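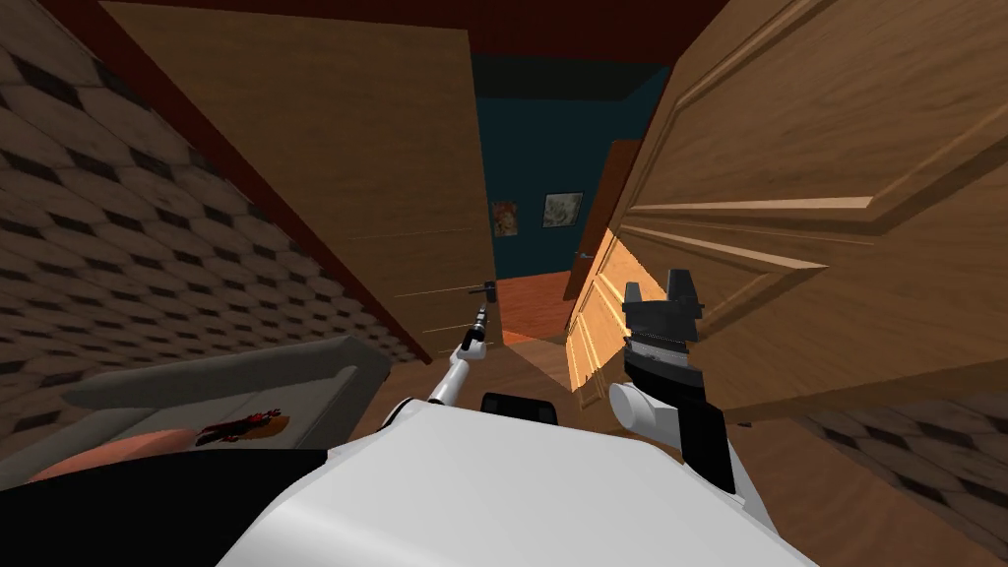 Remero Puertas: paquete de demostraciones simuladas

Remero Puertas es un conjunto de episodios en simulación para entrenar políticas de manipulación con dos brazos en interiores domésticos. Lo edita Bramatden y se entrega con el entorno Nellum, necesario para reproducir los episodios o grabar otros nuevos.

El paquete cubre la aproximación a la manilla, la apertura y el paso por puertas de una y dos hojas. Cada episodio se graba por teleoperación dentro del simulador, con la vista desde el propio robot. Los dos brazos se registran por separado, de modo que se puede entrenar con uno solo.

Contenido
Episodios: 500
Interiores distintos: 106
Frecuencia de registro: 15 Hz
Tamaño en disco: 170 GB
Señales: imagen, posiciones articulares, apertura de las pinzas, pose de la base y ángulo de cada hoja

Los intentos fallidos se conservan y llevan su propia etiqueta. Se pueden excluir al cargar los datos.

Variaciones
Madera y molduras de las puertas, color de paredes, muebles, iluminación y ángulo inicial de las hojas. Hay episodios que empiezan con la puerta ya entreabierta y otra sala al fondo.

Requisitos
Nellum instalado en local y una tarjeta gráfica compatible. Para grabar episodios propios hace falta el mando Admasu, que se vende aparte.

Licencia
Por equipo de trabajo, con uso en investigación y desarrollo interno. La redistribución de los episodios originales requiere autorización escrita de Bramatden.

Entrega
Descarga directa tras confirmar el pedido. No incluye modelos entrenados.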